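Chapter 5
Closures and Seals in Rigid Plastic Packaging

5.1 Scope of the chapter

A closure has two duties. It must retain the contents through filling, transport and storage, and it must release them to the user at an acceptable opening torque. The two requirements pull in opposite directions, and much of closure design consists of settling where between them a given product should sit. This chapter deals with threaded plastic closures; snap-fit and crimped types are treated in Chapter 6.

Torque is recorded at two points. Application torque is set at the capping head. Removal torque is measured after a rest period, commonly at the filling line and again on arrival at the distribution centre. Removal torque is usually the lower of the two, as the plastic relaxes under load.

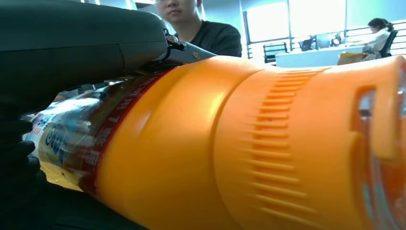
Figure 5.1 Bottle with a glossy yellow-orange plastic cap, lying on its side.

Colour is specified separately from resin grade, although pigment can alter shrinkage on cooling and therefore the fit of the thread. A change of colourant should be followed by a fresh dimensional check — a step often omitted when the mould itself is unchanged.

The worked problems at the end of the chapter draw on the Gurklow filling trial, in which 2576 closures were applied on a single line and a sample of 80 was set aside for removal testing after 30 days. Readers should revise the treatment of creep in Chapter 3 before attempting them.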